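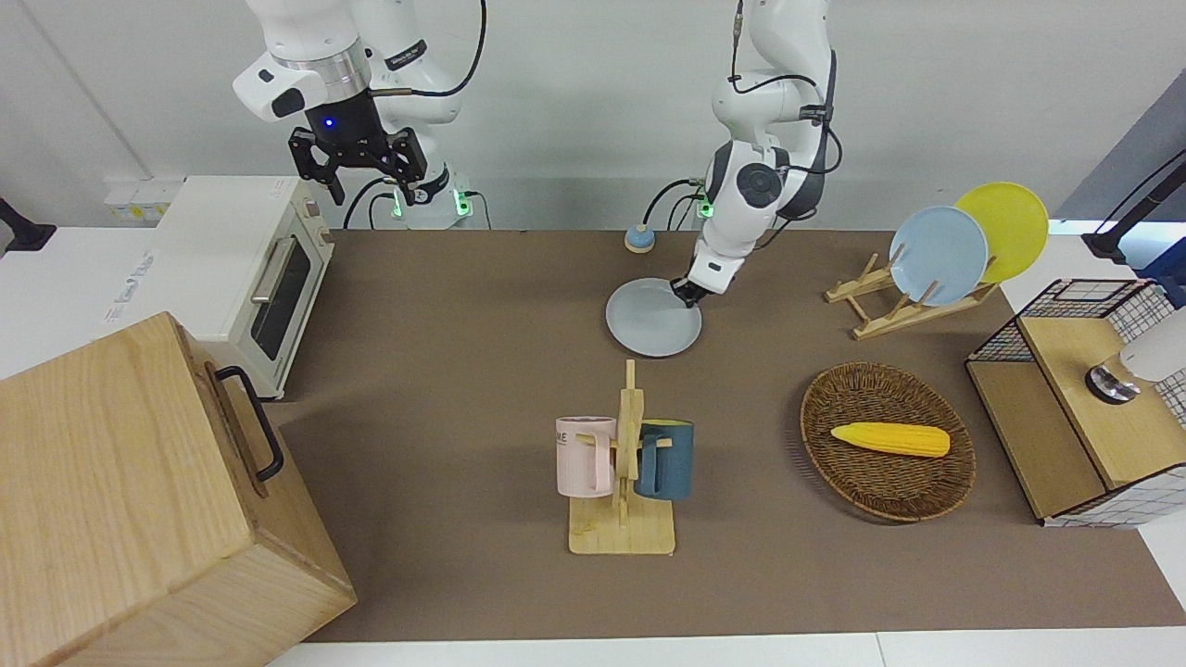
2 min read · thread by Sorin Ivanov

Mug trees. I've been sorting out storage for the break area and have opinions on these now.

The type I mean: flat rectangular base, one upright post, short side pegs. Light wood. Two mugs on it at present, a pale pink one on the left and a dark teal-blue one on the right.

Both hang with the handle toward the post. A short peg doesn't leave many other options.

Load one side only and the center of mass moves off the post. One mug left, one mug right, and it stays over the base. Fill opposite pegs in pairs.

The base runs forward under the mugs. Check for this before buying. The round-base model from Tilberg stops short of them and tips if you pull a mug toward you.

Weigh your mugs first. Mine average 300 g. Azra Vidmar has a stoneware one from Gashi that is well over that, and it goes on the shelf.

Put the tree on a mat. Bare wood slides on a smooth white tabletop when you lift a mug off in a hurry. The brown mat covers most of the table and grips well enough.

One plate lies flat. The round light gray one sits on the mat behind the tree. I tried a vertical plate rack in September and it took more depth than the stack did.

Cleaning: damp cloth, no soaking. Pegs are glued into the post and the joint loosens if water gets in. Re-glue with ordinary wood glue, clamp, leave overnight.

Vasilis Trajkovski asked about wall hooks. Fine if you can drill. We can't on that wall.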